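Skodstead Library Will Open on Sundays Again From This Month

April 2, 2022

The public library in Skodstead will open its doors again on Sundays, after two years in which the building was closed from Saturday evening until Monday noon. The town council approved the change on Thursday evening, and the first Sunday with normal service will be tomorrow.

The library will be open from 10 in the morning until 4 in the afternoon. On these hours visitors can borrow and return books, use the reading room on the upper floor and work at the computers. The children's corner will also be open, but the story hour stays on Wednesday for the moment.

The Sunday opening was stopped in the spring of 2020, first for health reasons and later to save money. Many residents wanted it back. A letter with 258 signatures was given to the council in January by Rigoberto Mosquera, a retired bus driver who lives on the same street as the library.

"For people who work all week, Sunday is the only quiet day," Mosquera said after the vote. "My daughter finishes her job at seven. When she arrives here, the lights are already off. I collected the names mostly at the bakery and at the football field, and it was not difficult. People took the pen from my hand."

The council decided with a clear majority, but the discussion was long. Council member Gualtiero Ferraro voted against the plan. He said he has nothing against the library, but he would prefer to wait until the heating of the building is renewed. The present system is old and uses a lot of gas, and to heat the rooms one more day each week will cost more than the town had planned for this year.

"We are deciding in April, when it is warm, and we will pay in the winter," Ferraro said. He asked that the council look at the bills again before the end of the year, and this request was accepted.

Part of the cost will be paid by Patar, the local company that makes paper and packaging and has its office near the train station. The company has promised its support until the end of 2023. In return its name will be written on the new library cards, which visitors can get from May. The old cards stay valid, so there is no need to change them.

Giorgia Carbone, the director of the library, told this newspaper that she has found two new employees for the weekend service. Both are students and both know the house well from earlier summer jobs. The regular staff will work one Sunday each month, and they will have a free day during the week for it.

Carbone is pleased with the decision, but she also asks for some patience. The return machine at the side entrance is still waiting for a repair, and until then all books must be brought to the desk. "On the first Sunday there will be a line, I am almost sure," she said. "Please come anyway. If you only want to return something, you can also do it on Monday and there will be no fine."

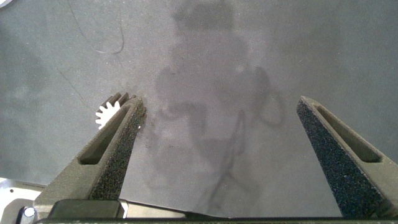 The small café on the ground floor will not open on Sundays yet. Its owner, Samuele Villa, said he wants to see first how many visitors come. He could begin in June with coffee and cold food — the kitchen would stay closed. Until then, visitors may bring their own drinks, but only in bottles that close well, and not to the computers.

Parking is possible behind the building, where there are 20 spaces, and it is free on Sundays. The entrance is from Ruggiero Street. Bus number 91 stops in front of the library also on the weekend, but it goes only once every hour, and the last one toward the center leaves before closing time. The library has asked the bus company for a later one and has no answer so far.

On Easter Sunday the library will be closed. New opening hours are already hanging at the main entrance, and they can be asked for by phone from Monday noon.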